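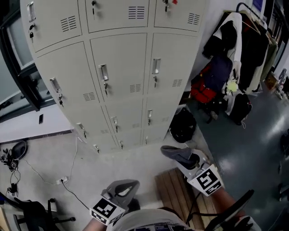

Leketti releases handheld gripper kit for demonstration recording

3/30/19

Leketti has begun shipping a kit of two handheld grippers for recording manipulation tasks without a robot arm. The grippers are grey, and each carries a black-and-white square marker used for pose tracking. The kit sells for $2,379, and the first production run is 200 units.

Product lead Tharun Thevar said early users have recorded work in ordinary rooms, including tasks near key-locked metal lockers. Recordings export in a format that arm controllers can replay.

Replacement fingertip pads are sold separately. Leketti rates a pair for 2,000 grasp cycles. Orders are handled by Berkholm.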